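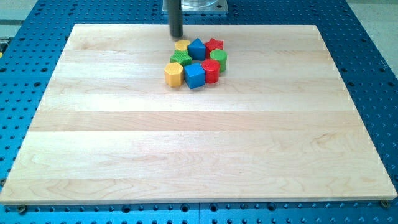

Robot Club Is Back in the Shop

Hello again from the Plumalden robot club! We're four sessions into the block-pushing project and I'm happy to say the arm has finally met its blocks: stars, cylinders, a cube, a hexagon, a triangle, all in red, yellow, green and blue. They start bunched together on the big maple board, and the kids have to get the arm's one straight rod to push a chosen block out of the crowd. No fingers, no grabbing -- just nudging. It's a lot harder than it sounds (I tried it by joystick and managed to shove the green star everywhere except where I wanted it).

The programming team is working on telling the two stars apart by color, and the younger group is logging every push in the blue binder. We're at 434 pushes and the goal is 4000 before the Otenow meet in November, so please, if you can stay an extra half hour, stay! The logging sheets have changed, by the way. Use the new ones with the column for "which block first," and toss the old ones in the recycling.

A big thank you to Arriaga Hardware for the bolts and the shop rags. We still need a second power strip and a stool that doesn't wobble.

Next session is August 22, 2019, in the usual room. Permission slips for Otenow are due that night and the bus fee is $29 -- checks or cash, in an envelope with your kid's name on it. Closed-toe shoes, please, and hair tied back near the arm.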